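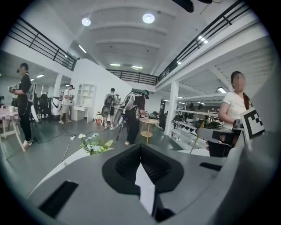
Photo: Xuân Giáp

Search this blog Go

June, posted by Dalgleish

Siren is a short SF novel in 16 chapters, told by the navigator of a salvage ship. The plot concerns a distress signal which repeats every 19 hours and shortens each time. The orbital mechanics are sound until chapter five, when the ship changes plane with no fuel cost given. Sosel, the moon, is well worked out. The crew are not, and two of them speak identically.

My copy is the 511-page omnibus, where the type is small and the map has been left out.

Comments

Zikix: The fuel is covered in the appendix.

Dalgleish: My edition has no appendix.

Zikix: Then you need the older paperback. It has the map too.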